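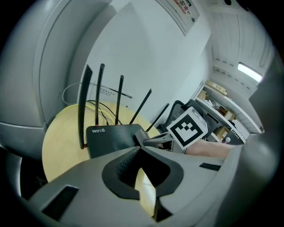 *Photo: Skandodell*

## 4. Tracking a film's box office run

Your account is set up and your first territory is loaded, so now comes the fun part! In this section you'll add a film to Wivholm, enter its opening weekend, and watch the running total build from one week to the next. We'll use *Workevier* all the way through. It comes with the sample library, so your numbers should match ours.

### 4.1 Add the film

1. Open **Library** and choose **New title**.
2. Type `Workevier` and pick the entry marked *feature*. There's a short film with the same name a little further down the list.
3. Set the release month to **October**.
4. Under **Distributor**, choose **Woo**. If you leave this blank the film still saves, but it won't show up in distributor reports.
5. Enter **200** in **Opening screens**, then click **Save**.

The film now has its own page, with an empty chart waiting to be filled. Enjoy the blank chart while you can, it gets busy fast.

> **Note:** Screens and theaters are separate fields. A multiplex showing the film in three auditoriums counts as one theater and three screens.

### 4.2 Enter the opening weekend

1. On the film's page, open the **Grosses** tab.
2. Click **Add period** and choose **Weekend**.
3. Pick your territory. Wivholm fills in the currency for you.
4. In **Admissions**, enter **2,620** for the sample theater group.
5. Enter the gross in the box beside it, or tick **Work out from average ticket price** if you only have admissions.
6. Click **Add to run**.

The first bar appears right away, and the per-screen average shows up under it. This is our favorite number in the whole program (a small release can beat a giant one here, and it's great to see when it happens).

**Caution:** Don't enter preview shows as part of the weekend if you've already logged them under **Previews**. Wivholm adds the two together, and your opening will come out too high. To check, open **Run history** and look for two entries with the same dates.

### 4.3 Add the weekday figures

Weekday numbers often arrive in one batch, so you can paste them all at once.

1. Copy the rows from your spreadsheet, dates in the first column.
2. Choose **Paste rows** in the **Grosses** tab.
3. Look over the preview. Rows in orange have a date that falls outside the run.
4. Fix or delete the orange rows and click **Accept**.

You can paste up to 337 rows in one go. For longer runs, do it in two batches.

> **Note:** If Wednesday is a discount day in your territory, turn on **Discount day** in the territory settings before you paste. The average ticket price for that day will then be worked out separately.

### 4.4 Compare two runs

1. Open the film's page and click **Compare**.
2. Choose a second title. The sample library has roughly 20 to try.
3. Switch **Align by** to **Day of release**.
4. Drag the slider to the week you want to look at.

Both runs now start from the same point, and you can see exactly where one pulls ahead of the other. Try it with a holiday release against a quiet fall one!

To keep the comparison, click **Pin**. Pinned charts appear on your home page and update whenever you add new figures to either film.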